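Status: in use at one site, Grallgate staff kitchen. Card last changed 20 November 2020 by Khang Nông.

# Clovavex washing-up logs

This repository keeps the wrist camera stills, the shift notes and the staff interviews from the kitchen work at Grallgate. The robot side (drivers, grasp code, calibration) lives in a different repository, and you will need access from Joris Michiels to read it.

I write this card for two kinds of reader. The first wants to train or test something with the stills. The second wants to know what happened to the work of the kitchen staff when the arm came in. The second reader should go directly to `interviews/` and to the section "What changed for the staff".

## What is inside

| Folder | Content | Amount |
|---|---|---|
| `stills/` | wrist camera stills, one folder for each shift | 4,000 |
| `shifts/` | notes written by the person on duty, plain text | 126 |
| `interviews/` | transcripts, names removed where asked | 48 |
| `holdout/` | stills kept apart for testing, please do not train on them | 600 |

The hold-out stills are not part of the 4,000. An older copy of this card had them mixed, so if you downloaded before May, please take a fresh copy.

The shift notes are in English or Vietnamese, depending on who wrote them. We did not translate them, but each file has the language code in its first line.

## The task

Grallgate serves lunch to the people of the Brurkinstead workshops. After lunch the arm helps with the small dishes: bowls, cups, saucers. It lifts them from the rack by the sink and puts them away. Knives, glass and the heavy pots stay with people. This was decided by the kitchen staff before the first trial and it has not been changed.

The stills are taken from the wrist, so the gripper is in nearly all of them. Models trained on clean pictures of dishes do badly here, and this is the main reason to publish the set.
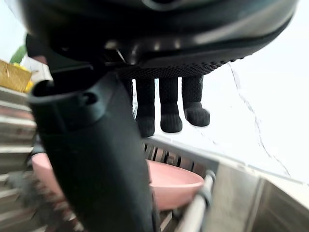 *Wrist view over the dish rack, with a pale pink bowl under the knit-covered finger pads and the sink to the right.*

Some points about the stills which are useful before you start:

- The near finger hides a broad part of the view and is out of focus. Our labels for a bowl cover only the visible parts, so one bowl can have two separate regions.
- Light worktops are easily washed out. Do not trust edges in the very bright areas.
- We do not give depth. You will have to estimate it or do without.
- Labels were drawn by Vy Lưu and checked by Bình Lã. Where they did not agree, the field `agreed` is set to `no` and both versions are kept.

## Shift notes

A shift note is short. The person on duty writes when the arm was started and stopped, what they had to do by hand, and anything they want to complain about. The last field is called `remarks` and it is free text. Please read some of these before you make any statistics from the set. A typical one:

> Stopped it twice. First time the bowl was leaning too much and I did not like how it went for it. Second time I needed the sink myself. Started again after. Would be good if it waited when I stand there.

The time fields are written by hand, usually at the end of the shift. They are not exact to the minute.

## What changed for the staff

Before the arm, two people did the washing-up together after lunch. Now one person is on duty for it, and the second person goes to prepare the next day. No post was removed, and the number of hours in the contracts is the same. But the work is different, and not everybody likes the difference.

The good side, which comes back in many interviews, is the hands and the back. Less bending and lifting at the end of the day. Trí Từ has worked in this kitchen longer than the rest of us, and he told me he goes home less tired than before, also that he would not want to go back.

The other side is company. Two people at the sink talk. One person beside an arm does not talk much, and several interviews say the hour after lunch became longer for this reason. In May we began to rotate the duty more often, so that one person does not have it all week. It helped a little. I do not consider this problem solved.

There is also the matter of attention. Watching a machine is a kind of work too, and at first it was not counted as work. People on duty were asked to do small jobs at the same time, such as filling the sugar or folding cloths, and then they were blamed when the arm stood waiting. The rule now is that the person on duty has no other job while the arm is moving. It is written on the wall, and the managers have signed it.

The staff can stop the arm at any time without giving a reason. The `stop_reason` field is therefore often empty. Please do not fill it by guessing.

## Use and limits

You may use the stills and labels for research and teaching. The interviews may be quoted, but only with the file number and never together with a shift date, as this would make it easy to find the person. The shift notes must not be used to judge or compare single workers. This was promised to them when they agreed to take part.

All the material comes from one kitchen and one model of gripper. I would not expect a model trained on it to work in a hotel or a hospital without new stills from there.

## Known problems

- Some shift folders have no matching note. The person forgot, or the lunch was cancelled.
- The Kiều labelling tool wrote wrong file names when a name had accents in it. Most are repaired. If you find one which is not, open an issue.
- Two interviews have a bad recording in the middle part, and the transcript says `[unclear]` there.

## Contact

For labels, Vy Lưu. For the interviews and any question about consent, Khang Nông. For the arm itself, Joris Michiels, but he answers slowly in the lunch hours.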